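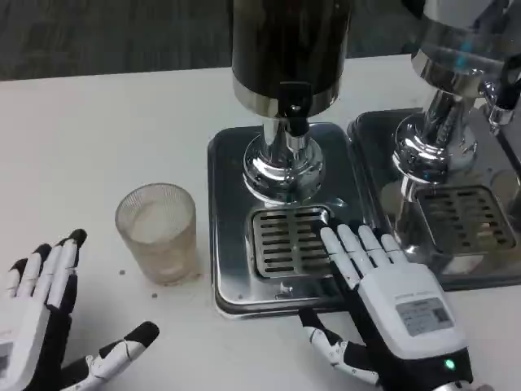
Lakmal Wickramasinghe asked why the grasp planner still treats the drip tray as a flat box. He had been through the Overo logs over the weekend and counted 80 rejected plans, nearly all of them for fingertips predicted to collide with the tray rim.

Minutes, control software meeting, 28 Jun 2021

1. Collision model
Reply to Lakmal: the box came from the old scene file and was never replaced. Agreed to swap it for a mesh with the raised rim and the slotted grate modeled separately. Contact with the grate is to be allowed at low force, contact with the tap handle only during a pour. Du Plessis branch to be merged first, as it changes how the allowed contact list is read.

2. Perception
Chrome bases remain a problem. Depth drops out on the rounded foot and the filter fills the hole with points from the table behind. Two options discussed: mask the dispenser and insert the known model, or raise the confidence threshold everywhere. Masking preferred. The ribbed glass is found in color but its depth is poor, so the height will be taken from the table plane plus the stored glass size.

3. Hand control
Finger position loop stays at 100 Hz. Request to raise it was turned down until the Zuner driver stops dropping packets. Left and right hands still start from separate threads; a shared clock is wanted before any two-handed pour is attempted. Timeout on the hand status message set to 2000 ms for now, which several people thought too long. Left open.

4. Tooling
Replay viewer crashes on files recorded before the Garkenley release. Converter script exists but is not in the repository. Lakmal to add it, with a short readme.

Actions
Tray mesh and contact list: Lakmal, after the merge
Dispenser mask: perception group
Packet loss report to Zuner: control group
Timeout value: back on the agenda in July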